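# Two grippers, one simulated kitchen

I've spent most of September on the question of which gripper to put on the arm, and I've got far enough to write some of it down.

The choice was between a parallel-jaw gripper from Vuvance and a three-finger one from Minami. Agustina Lagos lent me the model files for both, which saved me a week of measuring. Before spending any money I wanted to run them in simulation on the same jobs: pick up a mug, press a lever, pull a drawer open by its bar handle.

Each gripper got 100 tries per job. The controller was the same throughout, and I only changed the closing force and the offset at the wrist.

The parallel jaws were better on drawers. They missed the handle 3 times and the three-finger gripper missed it 16 times, mostly because the middle finger caught the drawer front before the other two had closed. I tried coming in at a steeper angle and that helped a bit.

Mugs went the other way. The three fingers close round the body and don't much care where the handle is. With the jaws I had to plan for the handle every time, and planning took about 32 seconds on my old desktop — far too slow.

I also ran the arm with no gripper fitted, to check its reach over the worktop. I'd had the wrist offset wrong by a few centimetres and hadn't noticed until then.

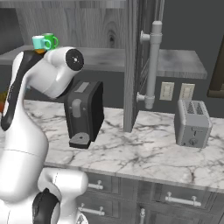
*Reach check in the simulated kitchen, wrist out beside the coffee machine.*

Joon-young Son asked why I don't use a tool changer and have both. Cost, mainly, and the extra weight at the wrist. Gilmar Meireles has one and says the locking pin needs cleaning more often than he'd like.

For now I'm leaning towards the jaws with softer pads. The toaster lever is next, and I still have to sort out the friction settings for the pads before those numbers mean much.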